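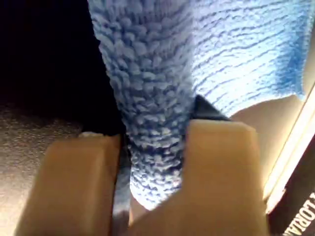

A light-blue microfibre cloth, nubby loops on one part and shorter fibres on the other.

Cloths, dusters and rags: getting more out of the ones you've got

I love a good cloth. There, I've said it! Our house in Irnmont was built in 1941 and it makes dust like you wouldn't believe (old floorboards, a chimney that sulks, and a lane outside that turns to powder every summer), so I've had plenty of practice. These are the habits that have stuck.

Sort before you wash

Microfibre goes in with microfibre and nothing else. Put it in with a bath towel and it will come out wearing most of the towel, and you'll be picking bits off it for a week. I keep a net bag on the back of the utility room door, and when it's full, in it goes. Cotton dusters, tea towels and floor rags each get their own wash, though I'll own up to mixing the last two when I'm in a hurry with the old ones.

Leave out the softener

Softener coats the fibres, and a coated cloth just pushes water about. If yours have gone slippery and useless, don't bin them yet! Wash them twice at 40 with a small amount of plain liquid detergent and no softener at all, then hang them up and try again. I rescued a whole drawerful that way last January and was so pleased with myself that I did the car as well.

Skip bleach too, and keep the iron well away. Tumble drying is fine on the coolest setting, but mine dry on the airer overnight and I've never felt the need.

Which side for what

Long loops are lovely for dust and crumbs, as there's plenty of room for the bits to go. Short, flat fibres are the ones I reach for on glass, taps and the hob. With a new cloth I try a corner of each side on the bathroom mirror and see which leaves fewer streaks. It takes a minute and you'll know for good.

Fold it in half, then in half again, and you've got eight clean faces to work through. Turn to a fresh one as soon as the last looks grubby. This is the best tip on the page and I'd put it on a tea towel if I could.

Damp, dry or wringing?

Dry for dusting bookshelves and lampshades. Barely damp for skirting boards and door frames. Properly wet only for floors and the inside of bins. For windows I use two cloths, one damp and one dry, and a splash of white vinegar in a jam jar of water. Keep vinegar off marble and any other natural stone, it will mark it. 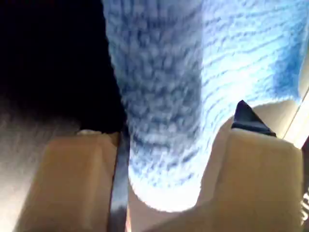
Soft blue tufts, close up.

Give it a shake outdoors between rooms, downwind if you can manage it! Dust that goes out of the back door is dust you won't meet again on the piano.

Colours for jobs

Pick a colour for each room and stick to it. Ours is blue for general dusting, yellow for the kitchen, pink for the basin and bath, and anything grey or past its best for the loo. Visitors who kindly offer to wipe down the worktops can be told "yellow" and off they go. If all your cloths are the same colour, a few stitches of bright wool in one corner do the same job, and they've lasted through every wash so far.

When a cloth is past it

Stiff, thin or stained cloths get moved to the shed. I use them for bike chains, muddy boots, and wiping down the spade before it's put away. One warning for anyone who oils furniture: rags soaked in linseed or Danish oil can heat up and catch fire by themselves if they're left in a heap. Open them out flat outdoors to dry, well away from the house, before they go in the bin.

Old cotton shirts make splendid polishing rags, by the way. Cut off the buttons first (into the button tin with them) and take out the seams, which scratch. One big shirt gives you a good pile, and the collar is just the right shape for chair legs.

Next up: sponges, scourers and what to do with a smelly washing-up brush.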